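Stusumel - Módulo de lavandaria

O Stusumel é o módulo da Nalbridge destinado ao tratamento de roupa em residências e lavandarias de pequena dimensão.

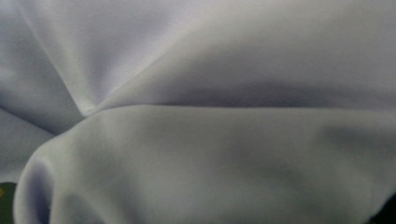 Tecido liso em tom lavanda, com pregas.

A dobragem de peças soltas continua a exigir supervisão humana. O programa de ensaios, dirigido por Jadwiga Bielecka, prevê 266 tarefas - 161 encontram-se validadas.
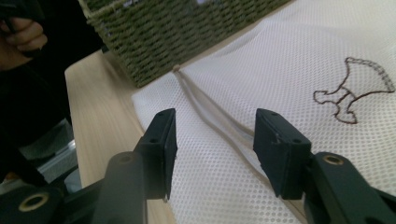 O manuseamento de fechos permanece a etapa menos fiável do módulo. Num saco de rede branco como este, com fecho de correr bege, o puxador é pequeno e a malha forma pregas. A Nalbridge não recomenda, por ora, a utilização autónoma nesta etapa.

Referência: 3000. Garantia: 14 meses.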